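How to Wash a Woven Placemat Without Ruining It

My first Wiltden placemat came out of the dryer shaped like a potato chip. Learn from me.

1. Shake it over the sink. Crumbs turn to paste in water.
2. Dab stains with dish soap and leave for 17 minutes. Gravy may need 30, and some groveling.
3. Wash by hand in cool water. Squeeze – never wring.
4. Roll it in a towel, press, then dry it flat.
5. Iron on low, wrong side up, while still a little damp.

Store mats flat in a drawer. Folding leaves a crease that will outlive you.

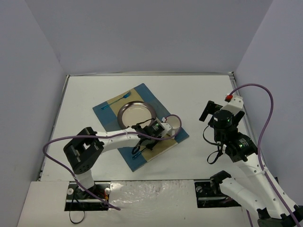
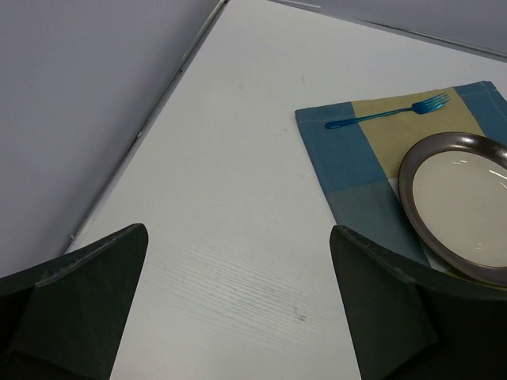 Filed under: Table Linens

A striped mat hides tea fairly well. Solid white hides nothing, as Percy Ccori learned in January with a pot of beet soup.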